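Can a Robot Clean Up After You?

People love to say that robots will soon do all our chores. Be a little suspicious. At the Pirncombe shared workshop, the Grurkeo project has been teaching a robot called Floma to clear a table since July. So far it has had 300 tries.

Think about picking up trash. You see a crumpled bag and just grab it. A robot has to work out where the bag starts, where it ends and how hard to squeeze. 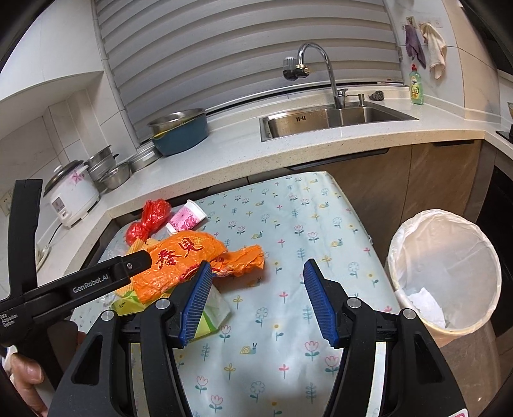 Then there is the tablecloth. Is that flower a thing to pick up, or only a print? You know right away. Floma may not — and a printed snail is just as puzzling.

Could more practice help? Maybe. But if someone says a robot can tidy any kitchen, ask how many kitchens it has tried.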